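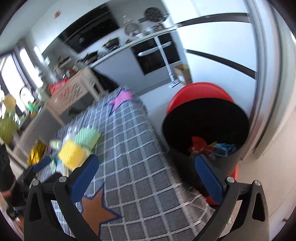 How often should a rug be washed?

A rug in a regularly used room should be washed every 12 to 18 months. Rugs in hallways and at external doors need it more often, and rugs in spare bedrooms can be left for three years or longer. Vacuuming between washes has more effect on the life of the pile than the wash interval does.

What does Litano clean?

Machine-made and hand-made rugs in wool, cotton, polypropylene, polyester, nylon and jute blends. We also clean runners, hall mats and loose-laid carpet offcuts with bound edges. We do not clean fitted carpet, sheepskins, cowhides or rugs made wholly of viscose. Viscose blends are accepted after inspection.

How do I find out what my rug is made of?

Check the label on the underside, usually near a corner. If the label has gone, bring the rug in unlabelled and we will test a few fibres from the edge. The test is included in the wash price. A burn test at home is not recommended.

What is the difference between the Nasov wash and the Jakab wash?

Nasov is our full immersion wash. The rug is dusted, wetted through, washed flat on both faces, rinsed until the water runs clear, spun and dried on a rack. It is used for wool and for most synthetics with a woven backing.

Jakab is a low-moisture wash for rugs that should not be soaked, including anything with a glued latex backing, jute, or dyes that fail the colour test. Detergent is applied as a foam, brushed through the pile and extracted. It removes surface soil well. It does not remove urine from the foundation of a rug, and we will tell you if that is what we find.

Can I choose which wash is used?

You can ask for Jakab on any rug. Nasov is only available if the rug passes the colour test.

What is the colour test?

A damp white cloth is pressed on each colour in the pattern for 5 minutes. Any transfer to the cloth is recorded on the job sheet. Reds and dark blues are the usual failures, particularly where they sit next to white or cream.

What is the largest rug you can take?

The wash floor takes rugs up to 3000 mm wide. Length is less of a limit – long runners are washed in sections. Wider rugs can be cleaned at your premises by the Jakab method, subject to access.

What does it cost?

Rugs are priced by area, measured without the fringe. The minimum charge is $120 per job, which may cover more than one small rug. A written quote is issued after inspection, and no work starts until you accept it. Fringe repair, edge binding and odour treatment are quoted as separate lines.

How long will it take?

Allow two weeks for Nasov and one week for Jakab. Drying time is the main variable. Thick wool takes longer in winter, and from May we ask customers to allow a few extra days.

Where do I drop off a rug?

At the roller door of the Bastville workshop, between 7.30 am and 4 pm. Reception is upstairs and has no lift, so please do not carry rugs to it. Roll the rug with the pile facing inwards and tie it in two places. Do not fold it. Tape should not be stuck directly to the pile or the fringe.

Do you collect?

Yes, within the Bastville delivery area. Furniture must be moved off the rug before the driver arrives. The driver will roll and label the rug and leave you a numbered receipt.

Something has just been spilt. What should I do?

Blot with a plain white towel, working from the outside of the spill to the centre. Apply a little cold water and blot again. Repeat until no more colour comes up, then raise the area so air can reach the back. Do not rub. Do not use bicarb soda, vinegar, dishwashing liquid or laundry stain remover on wool. If you have already used one of these, write it on the drop-off form, as it changes the rinse.

Is a children's rug treated differently?

Most printed play rugs are nylon or polyester on a rubber or latex backing and go through the Jakab process. Printed patterns sit near the tips of the fibre, so heavy wear in the print will still be visible after cleaning. Many small cotton rugs can be washed at home on a cold gentle cycle if the label allows it – check that the machine has the capacity for the wet weight.

Will my rug shrink?

Synthetic rugs generally hold their size. Wool on a cotton foundation can move slightly. Each rug is measured on arrival and again before dispatch, and rugs that have moved are blocked to size while damp.

Why is my new rug shedding?

Loose fibre left from manufacture works its way out of cut-pile wool over the first few months. Vacuum with suction only and the beater bar switched off. Trim any raised tufts level with scissors and do not pull them.

Do you sell underlay?

Yes, in felt for timber and tiled floors and in a mesh grip for use over carpet. It is cut slightly smaller than the rug on all sides. Bring the measurements with you.

Who do I contact about a job in progress?

Nassoro Mfaume manages the wash floor and can be reached through reception on extension 967. Please have the receipt number ready.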